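Month four of building a robot that folds laundry. I could have learned to fold laundry in an afternoon, and my mother would say I still should.

For anyone new: two-finger gripper, printed finger bodies, a wrist camera with a very wide lens, and an arm that came out of a Werkley kit and has been apologising for itself ever since. Home is a bench at Nostau, our shared workshop.

Tonight's opponent is pink. The arm has views on pink. On plain white things against a white table it sulks and finds nothing, so colour was meant to be a kindness.
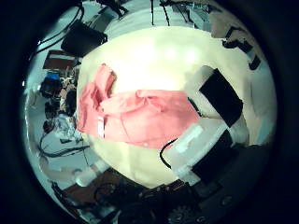
Haruna Yoshida replied that I should stop aiming for the middle of the cloth and go for a corner, as any human would.

Fair, Haruna. The trouble is that a crumpled thing has no corners, or has 200 of them, depending on how the software feels. It once settled on a fold, declared it a corner with great confidence and lifted the lot like a dead jellyfish.

So the new plan is: pick up anything, shake it, put it down, look again. Repeat up to 60 times. This is also how I pack for holidays.

Finger news. The old pads were a hard rubber from Bullis and gripped cotton about as well as a pair of spoons. The black ones are softer. They hold a sleeve nicely and then won't give it back.

Cable news: still too many cables. I rerouted the one on the left finger in May so it wouldn't snag. It now snags somewhere else, which I'm counting as progress.

I've moved on to bulkier stuff as well, on the theory that if it can't do small and flat it may as well fail at big and round.
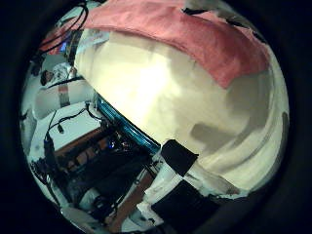 Big and round means the wrist has to come in from higher up, and the arm runs out of reach just when things get interesting. I could raise the base. I could lower the table. I could buy a longer arm, says the devil, whose name is the Katayama catalogue.

Raising the base it is. There's an offcut of ply with my name on it, and under my name, crossed out, Jordan Nuttall's.

Current record for a folded tea towel: 3 minutes, if you're generous about "folded". I am very generous.

Next job is getting it to let go. Foam pads are in the post.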